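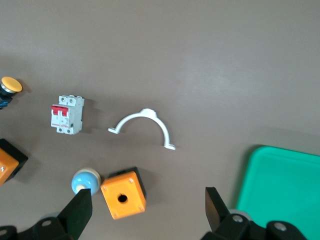
Notebook entry, Electrical Stores and Test Room
July 4, 2019
Entered by: Uriel Bautista

1. Purpose

To record the state of the two-pole breaker retest and the changes made to the incoming inspection procedure. Colleagues taking over the bench should read section 4 before drawing any parts from stock.

2. Stock received

The Rekano delivery was checked against the packing list. The list gave 465 pieces and the shelf count came to 416. The supplier has been asked to confirm whether the balance was held back or sent to the Bromerby site, as happened with the previous order. Until a written answer is received, the shortage stays open in the ledger and the invoice is not to be approved.

Push buttons were sorted by contact block type. Several bags carried the old part label under the new one. Where the two labels disagreed, the contact block was read directly and the bag marked again in ink.

3. Retest of breakers

Samples were taken from lot 206 and lot 354. Each was operated by hand ten times, then checked for continuity on both poles, closed and open. Lot 206 gave no trouble. In lot 354 one sample showed continuity on the left pole with the handle down. The reading was repeated with the second meter and was the same. The sample has been tagged and placed in the locked cabinet.

The leads on the first meter are worn near the plugs and gave an unsteady reading twice when bent. New leads are on order from Paner. Use the second meter for anything that will be written down.

Insulation resistance was not measured. The Zulu panel job has the tester until next week.

4. Procedure changes

Lot numbers are now entered before the bag is opened. Parts from different lots may be on the bench together only if each one has been tagged.

A failed sample holds the whole lot. Lot 354 is therefore on hold, including the pieces already moved to the assembly shelf — these have been brought back and the shelf card corrected.

Terminal screws are to be backed out fully before inspection. Two samples were passed last month with a damaged thread that could not be seen with the screw in place.

5. Open items

Supplier reply on the short count.
Second sample draw from lot 354, double the usual quantity, both poles.
Meter leads.
Annual calibration of both meters falls in September. The request form must be signed by the section head — the copy in the folder is last year's.

U. Bautista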